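4 Setting up the view and the instruments

This section covers the bench trainer from switching on the light to the first exercise on tissue. Allow 21 minutes the first time. Read section 3 (Tissue and trays) before you start, and have the tray in place with the drip mat under it.

4.1 Before you begin

You will need:
the Trivach tray, clamped at all four corners
two jawed instruments, one for each side
lens cloth and a bottle of lens fluid
gauze, a bowl of saline and a sharps pot
gloves and eye protection for everyone at the bench

CAUTION: Tissue used on the bench must never go back into a food fridge. Use the marked cold box and log the tray number on the sheet inside the lid.

4.2 Light and picture

1. Switch on the light at the rear panel and turn the dial to 7.
2. Wipe the lens with a cloth dampened with lens fluid. Do not use gauze, which scratches the coating.
3. Look at the monitor. The brightest part of the picture should fall on the area you are going to work on. It is normal for the corners to be dark.
4. If pale tissue shows as a flat white patch, turn the dial down one step at a time until folds and creases can be made out again.
5. Set the white balance against a clean, dry piece of gauze. Do this again whenever the light setting is changed by more than two steps.

Note: Moist tissue throws back a good deal of light. Small bright spots on the surface cannot be removed completely and should be ignored if they stay away from the working area.

4.3 Bringing in the instruments

1. Close the jaws of both instruments.
2. Bring in the left instrument first, slowly, until the whole of the jaws can be seen. Stop there.
3. Bring in the right instrument in the same way. If it appears from behind the left one, withdraw it and change the port.
4. Open both pairs of jaws and hold them just clear of the surface. Do not rest the tips on the tissue while you are waiting.
5. Check that each instrument can reach the site without crossing the other.

For work on a bleeding point, come in from opposite sides, one low and one high, and keep the middle free. The site should be in plain view between the tips before anything is grasped.
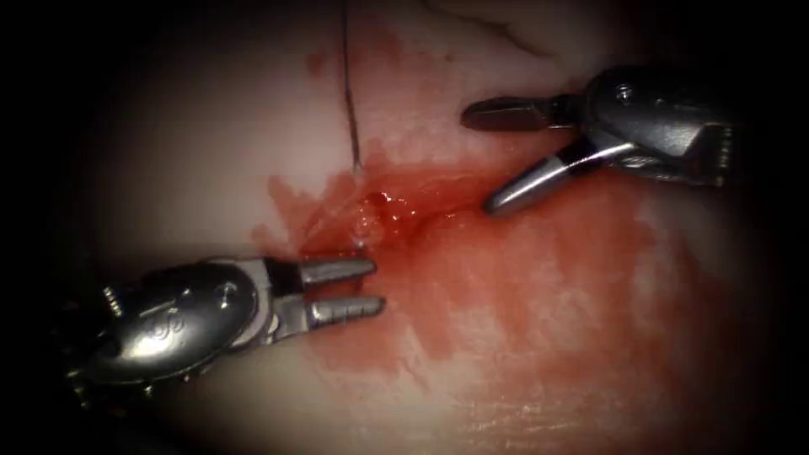

Iona Cairns asks whether it would be better to dab the site with gauze before opening the jaws, as her trainees tend to lose the exact point once they start. Yes, if the site has been lost from view. Dab once, lift the gauze straight up and look. Wiping sideways spreads the blood and makes the point harder to find.

4.4 Grasping

1. Choose the instrument that has the shorter path to the site.
2. Close the jaws gently on a small amount of tissue beside the point and lift slightly.
3. Use the second instrument for the point itself.
4. Hold for a slow count of 21, then release and check.

CAUTION: Do not pull against closed jaws. If the tissue does not follow, open, withdraw a little and take a fresh hold.

CAUTION: If either set of tips goes out of view, stop moving both instruments until it has been found again.

4.5 Finishing

Close the jaws, withdraw the right instrument and then the left. Turn the light to zero before lifting the tray. Rinse the jaws in cold water straight away and brush the ridges on the inner faces; dried blood there is slow to shift. Cleaning is covered in full in section 6.

Replacement tray clamps are part 258. The lens cloths are part 616 and come in a single pack.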